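3.2 Adherence to icing at home

Of the 128 club players who agreed to ice a sprained ankle as instructed, 59 did so. The rest were sincere about it at the time. Diaries kept through November record 1,760 planned sessions, many of them filled in with the same pen, in the same hand, on what looks like the same evening.

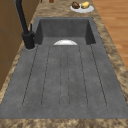
How long was each session meant to last? Eight minutes, with a thin cloth between the pack and the skin, repeated whenever the ankle had warmed up again.

Players at Sorunham used the Soltik wrap and those at Deten a plain bag of crushed ice. The wrap stayed on better. It also stayed in the freezer better, being harder to find the straps for.

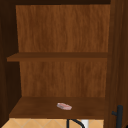
Figure 4. Wall cabinet, right-hand door open.

Swelling was measured with a tape by Leemans and again by De Haan, who agreed with each other more often than either of them had expected. Where they differed we took the mean, and on one occasion a tea break.

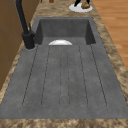

Rostami, on reading a draft, objected that diary entries made after the event tell us more about guilt than about ice, and asked that they be analysed apart. We have done so, and the gap between the two groups narrows.

Pain scores followed much the same course in both clubs. 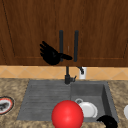 They fell fastest in the days before a match and rose again shortly after selection, a pattern we don't put down to the wrap.

Recent papers
Schouten and Stevens: Taping habits in amateur hockey
De Graaf heat pads: a small trial
Leemans: Who returns the crutches?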